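Bukton Bench Forum > Manipulation > Methods and results

Thread: Shuffled-order training on the coffee task, first numbers

nunel_night_shift
25 November 2022
Since people asked after my moan in September, I finally have something to report. The setup is two arms, a capsule machine, a glass and a tray. The question was whether you can cut the demonstrations into short chunks, train on the chunks in any old order, and let a small planner stitch them back together at run time. Fatima Ogunleye suggested it over lunch and has been careful not to be in the room since.

The data is 201 demonstrations, which became 3078 chunks after cutting. Everything was run on the same bench with the same machine, so please don't write in to tell me it won't work in your kitchen. I know it won't work in your kitchen. 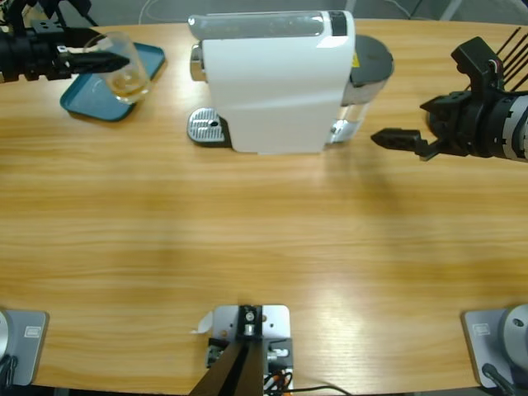

fukell_fan
Do the chunks overlap, or is each one cut clean where the last one stops?

nunel_night_shift
They overlap a little at both ends. With clean cuts the arms stopped dead at every join, like a learner driver meeting a roundabout. I can post the cutting script if anyone wants it, though it has my name in it and I'd rather that didn't follow me about.

old_gantry
Forgive me, but isn't this just the Ķēniņš method with a new hat on? Chop, shuffle, stitch. We did it with drawers. It was fine with drawers. Drawers don't slosh.

nunel_night_shift
Similar, yes, and I cite it. The difference is that Ķēniņš picks the next chunk by where the arm is, and ours picks it by what the cameras see. If the glass has been moved, arm position tells you nothing useful.

old_gantry
It tells you where the arm is. I've always found that useful.

pelican_crossing
What did you actually score? Everyone on here posts the method and then wanders off.

nunel_night_shift
I was getting to it. We did 36 trials with each planner, glass start position changed every time. Ours finished more of them than the arm-position one did, but the gap is small enough that I don't want to print it until the second batch is in. What I will say is that the failures look different. The old planner fails by carrying on with great confidence after it has lost the glass. Ours fails by dithering over which chunk comes next.

pelican_crossing
So you've built a robot that stands in front of the coffee machine and can't decide. I've got a flatmate like that.

nunel_night_shift
Scoring is the other thing I'd like opinions on. At present a trial gets a mark for each stage, and liquid on the tray costs it one.
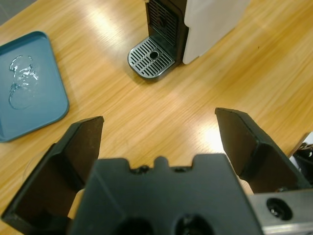

Spills on the table cost it 2. Fatima thinks the table penalty is too soft and wants the whole trial thrown out. My worry is that we'd end up with a pass or fail score and learn very little from the trials that nearly got there.

old_gantry
I'm with Fatima. If a waiter tips it on the table you don't give him marks for the walk over.

fukell_fan
Disagree with gantry. Report both. Stage marks in the main table, strict pass rate in the column next to it, and let the reader pick which one to be cross about.

nunel_night_shift
That's sensible, so I'll probably do it and take the credit. Second batch goes on once the wrist camera has been recalibrated.

old_gantry
Run the drawers as well. I'll send you our chunk lengths if I can find the right disk.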